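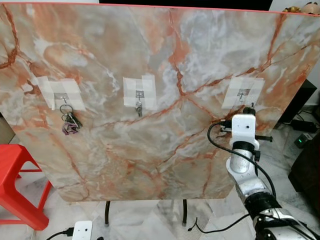 Figure 1. The key board with the arm at the right-hand hook. Two of the three hooks are holding keys.

4. Keeping the cell alive

Section 3 covered what the Ganano cell is meant to do, which is move keys between hooks. This section covers what we spent the semester doing, which is retaping hooks.

4.1 The board

The Godoy handout asks for "a rigid vertical target." Ours is a marble-pattern panel on two black metal legs, and it tilts a little toward the viewer. We tried to correct the lean in the first week and then gave up and taught the arm to live with it. All heights in the Rorketti script are measured along the face of the board, so if you drop a plumb line and get a different answer, that is why.

The pattern was a poor choice. The rust-colored veins are thin and dark and, to our first hook detector, extremely hook-like. It once reported a hook in a spot where there has never been a hook, and with high confidence. We now crop the search to a band across the middle of the board and ignore everything outside it.

4.2 Hooks and tape

The hooks are small metal adhesive ones. The adhesive holds a bunch of keys well enough if you hang them politely. The arm does not. It comes in from below, and any error in height turns into a shove, which peels the hook off from the bottom. Each hook therefore got a strip of tape, then a second strip across it, and so on. The layers can be read like tree rings if you want to know which hook we have bumped most.

After any retaping, do this before running the arm:

Press the strips flat with a thumb and wait 30 minutes.
Check that no tape covers the mouth of the hook.
Hang the heaviest bunch by hand and leave it there while you do the rest.
Re-teach that hook, even if it looks like it has not moved. It has moved.
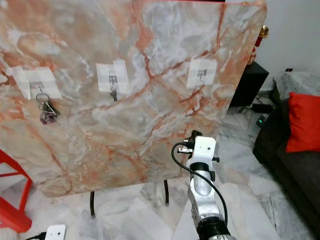

Re-teaching means jogging the gripper up to just under the empty hook at 20 percent speed and saving the point. We do it with the keys parked on the other two, so there is always one free hook to aim at. Teaching with all three full was attempted once and involved a lot of picking keys up off the tile.

4.3 Cables

The camera cable leaves the housing and goes down the arm in a loop. Too much slack and it swings into the keys. Too little and the wrist runs out of cable partway through a turn, the plug backs out, and the Fasbridge logger records a black picture with perfect timestamps. We have 153 of these runs. They are excluded from the results in Section 5, though they would have made the error bars look very consistent.

The fix was to let the loop hang wide to one side and to turn the wrist through its full range by hand at the start of each session, watching the plug. It takes a minute and we skipped it only twice, both times in April – see the gap in Figure 3.

4.4 Wear

The gripper tips get wiped with a dry cloth at every session. Godoy suggests replacing them at 2,000 cycles. Our cycle counter resets when the power is cut, so we replace them when keys start sliding out.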